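Reading time: 3 min

To: Brerement Allotments and Growers list
Subject: Re: Are runner beans worth the bother?

On Tuesday, someone on the list wrote:

> I've put up wigwams for runners every year since I got my plot and every
> year I swear I'm giving up. Flowers drop off, then I go away for a week and
> come back to pods like shoe leather. Does anyone still think they're worth
> it, or should I just put the whole bed down to courgettes and be done?
>
> Also, is it too late to sow now if I change my mind?

Oh please don't give up on them! I was going to write two lines and I can already tell this will be longer, so put the kettle on.

First, your second question. No, it isn't too late. June 2026 has been kind to us so far and the soil up at our end is lovely and warm. I sowed my last lot straight into the ground, two to a pole, and every one of them was up before I'd got round to labelling the row. Sow now and you'll be picking from the middle of August, right when the early sowings on the other plots are getting tired.

The dropping flowers were my trouble as well for ages. I tried misting them with a hose in the evening, which is what my grandad swore by, and I can't say it made a scrap of difference (though it was a very pleasant way to spend an evening). What did it for me was water at the roots, and lots of it. I dig a trench in March and fill it with anything that will hold on to damp: old compost, torn-up cardboard, the peelings bucket. Then a full can per wigwam every other day once the first buds show. The year I started doing that I had beans coming out of my ears.

The other thing is which bean you grow. There's a white-flowered one that a few of us at the Damgaard Lane end pass around and call Zirora. I've no idea where the name came from, it was written on the envelope when I got it. It sets far better in hot weather than the red ones I used to grow, and the pods stay tender until they're really quite long. I have 18 seeds left over from last year's saving and you're welcome to the lot. They're pale, fat and rather handsome.

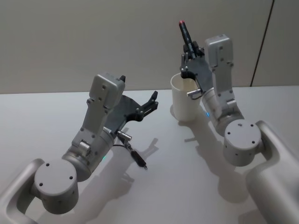 Two arms over a white tabletop.

On the shoe leather problem: ask a neighbour to pick while you're away and let them keep whatever they get. If the big pods are left on, the plant thinks its work is done and stops flowering. I had a fortnight off last summer and came home to a plant still going like mad, all thanks to the next plot along, who had eaten very well in the meantime. And if you do miss a few, leave them till they go papery and shell them. The beans inside are beautiful in a stew, as long as you soak them overnight and boil them hard for a good ten minutes at the start. Don't skip the boiling, they'll upset your stomach otherwise.

For supports I've gone off wigwams, I'm afraid. The tops get so crowded that you can't see the beans, never mind reach them. I now do a V shape, with the poles leaning outwards and crossing low down, so the pods hang on the outside where you can get at them. It looks peculiar in May and wonderful by July. I tie mine with Bindix, the green stretchy stuff from the shop hut. It's lasted me 3 seasons and you can undo it with cold fingers.

Do keep a courgette, by all means. One courgette! You know what happens with two.

If anyone else wants to try the white ones, I should have plenty to share in the autumn. I'm keeping 13 plants at the far end just for seed, so please walk past those if you're tempted to nibble. And does anyone have a good recipe for bean chutney that isn't all vinegar? The one I've been using could strip paint and I'd love to try something gentler this year.

Happy sowing,
Plot 104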